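Hard water and the kitchen: notes after a year in Zakstead

When we moved to Zakstead in September I knew the water was hard in the way one knows a fact about a town without having lived with it. The supply figures give the hardness in milligrams per litre of calcium carbonate, and ours falls in the band the water company labels "very hard". In practice that meant a kettle with a crust on the element inside a fortnight, and glasses that came off the draining rack looking as if they had been dusted with flour.

I have now spent a year measuring, descaling and rinsing, and these are my notes. They are mostly about dishes and kettles, with a little on taps.

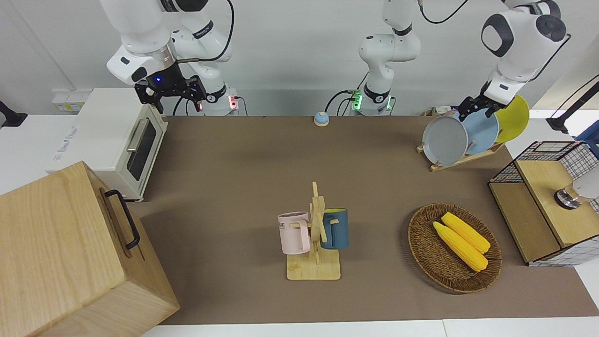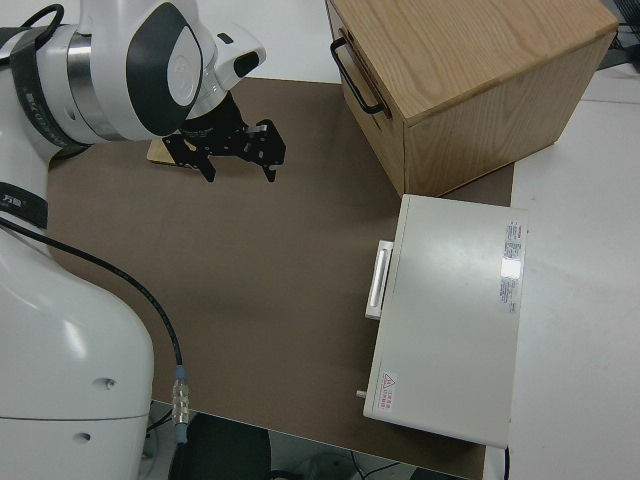

First, what the white film is. Hard water carries dissolved calcium and magnesium, mostly as bicarbonates picked up from chalk or limestone. When a drop of it dries on a plate, the water leaves and the minerals stay. When it is heated, the bicarbonate breaks down to carbonate, which is far less soluble and comes out as scale. The two processes give different deposits. Film from drying is thin and wipes off with a little vinegar. Scale from heating builds in layers and holds on to the metal.

The drying film depends on how much water is left on the surface, so the angle of the plate matters more than I had expected. A plate standing close to upright sheds most of its water as a sheet. A plate leaning well back holds a band of water along the lower rim, and that band is where the ring forms. Bowls are worse, as the foot of an upturned bowl makes a small pond. I now tip each bowl after rinsing and give it one shake before it goes in the rack.

Rinse temperature was the next thing I looked at. I ran the same set of tumblers through a hot rinse at 60 degrees and a cold rinse straight from the tap, and left both to dry in the same spot. The hot ones dried faster and looked better. I had assumed the opposite, on the grounds that heat drives scale out of solution. That is true in a kettle, where the water is held at temperature for some time. In a rinse the water is only on the glass for a few seconds, and the warm glass dries before the drops can run together into large ones. Small drops leave small marks.

Drying with a cloth beats both. I mention it for completeness - I don't do it, except for wine glasses.

On detergents. Soap proper reacts with calcium and makes scum, the grey stuff that sits on the surface of a washing-up bowl. Modern washing-up liquid is made from other surfactants and mostly does not, though it lathers less in hard water and it is tempting to keep adding more. The extra does no good and takes longer to rinse away. I measured out my usual squeeze, halved it, and could find no difference in a bowl of ordinary supper plates. Roasting tins still need the full amount.

For the kettle, citric acid is the cheapest method I have found. I use 20 grams of the powder in a litre of water, bring it to the boil, switch off and leave it while I do something else. The crust lifts in flakes. Pour away, fill with fresh water, boil once and pour that away too. Vinegar works by the same chemistry but the smell stays in the kitchen until the evening. Don't use either on marble or limestone worktops, and never mix acid with bleach.

Taps are slower. The scale round the spout has usually been there for years and needs contact time. A strip of kitchen paper soaked in the same citric solution, wrapped round and held with an elastic band for an hour, will shift most of it. Unscrew the aerator and soak that separately. Ours was fitted by the previous owners, is a Lumbantobing, and takes a key I had to send off for. On plated taps keep the time short and rinse well, as the acid can get under worn chrome.

Rizal Osman wrote in after my last post on this to ask whether a jug filter would deal with all of the above. Partly. The resin in a jug cartridge swaps some of the calcium for hydrogen, so the kettle stays cleaner, but the cartridge tires quickly on water like ours and filtering enough to wash up with would be absurd. I use an Alura jug for tea and nothing else.

A plumbed-in softener is the full answer. I had a quote for one, £606 with fitting, plus salt. I have not decided. There is space under the sink only if the bin moves, and the drinking tap would need its own unsoftened feed, which means lifting two boards I would like to leave where they are.

Next month I will weigh the scale from the kettle.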